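From: Sinéad Geraghty
To: Skitow Wine Circle list
Date: 8/30/21
Subject: Re: [skitow-wine] Order for the fall tasting

Jarlath Fitzgerald wrote:
> Teler has 11 cases of the Keogh white left and will hold them
> until we decide. The price for our share comes to $387 with
> delivery, or $205 if we only take the red. I tried both at
> the cellar door in May and liked the white better, but it was
> pretty sharp. Do people want both? Also, do we still have the
> room at Ason for the evening?
>
> Jarlath

I'd say take both. The red was fine last year but we ran out of things to say about it by the second glass, and most of the people who signed up asked for a white. Sharp is OK with food. If someone brings a soft goat cheese and some plain bread it should work.

Please ask Teler which vintage the white is. Their list still shows the old one, and the two years don't taste much alike. The older one had been in oak and I found it heavy.
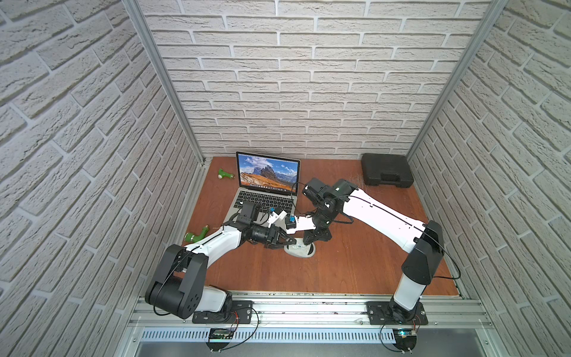
White brick-pattern walls and the reddish-brown wood floor.

Yes, we have the room at Ason. Doors open at 7 and we need to be out by 10. Glasses are included, but spit buckets are not, so I will bring my 2. Whites should come already chilled, as the fridge there is small and usually full.

I'd like to pour the white first, then the red, then whatever people bring from home. Bottles from home should be in a paper bag with the top taped if you want them tasted blind. Put your name on the bag.

Jarlath, if you pay Teler I will collect the money at the door and settle with you that night. Cash or check, either is fine.

Sinéad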